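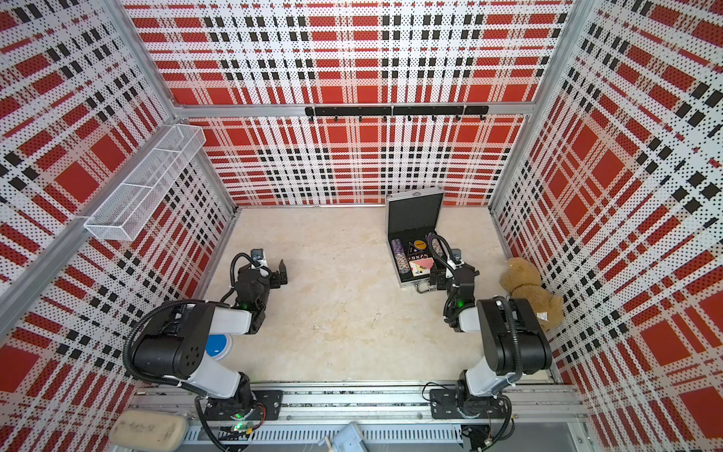

Red tartan on three walls, and a row of black hooks with nothing on them.

I want to write a little about tartan, because I have been reading about it all November and my family is tired of hearing me. So now it is your turn. Small thread.

First thing I had to learn: the pattern has its own name, the sett. The sett is the order of the colored threads and how many of each. A weaver can write it on one line of paper, and another weaver in another country can make the same cloth from it.

In most tartans the sett turns around at a certain thread and runs backward. This thread is called the pivot. Then it goes forward again, and backward again, across the whole cloth. For a week I believed that it simply repeats. My teacher Gavin Forsyth corrected me very kindly.

The same order is used for the warp and for the weft. Where red crosses red you get solid red. Where red crosses black you get a mix, and from far away your eye makes a third color out of it. With 4 colors of yarn you have 4 solid colors and 6 mixes. I did the drawing with pencils to be sure.

I learned weaving first in a evening class in Wustthorpe. We were not allowed to touch tartan until spring. We made dish towels. I have so many dish towels. If you know me in person, you probably have one too.

My first sett had 200 threads and I made a mistake at thread 34. Two whites where there should be one white and one black. I did not see it before the cloth was off the loom. Now I see it from the other side of the room.

A question I get often: is it permitted to wear a tartan if you have no Scottish family? I asked Gavin, whose family has one. He said most people are only happy that you like it. A few tartans are reserved, so it is polite to check before. I think this is a fair answer.

Also, many of the clan patterns are younger than I imagined. A lot of them got their names in the 1800s. I was a bit disappointed at first, then I was not. My grandmother's recipes are also not so old, and I would still fight for them.

About printed tartan. Some weavers don't like it, because in a print there is no real crossing of threads. I don't mind it. Print can go on paper, on a tin of cookies, on a wall. But if you want to learn how the colors mix, please buy a small piece of woven wool and look at it with a magnifying glass.

Chanida Thammasiri asked me which red to buy for a first project. I use the darker one from Clallis. The bright one is beautiful on the cone, but next to white it becomes very loud, and you will look at it for many hours.

Next I try a sett of my own, with gray and a mustard yellow. The warp is half wound. If somebody has a good trick to keep the edges straight when there are two shuttles, please write to me, mine are going like a river.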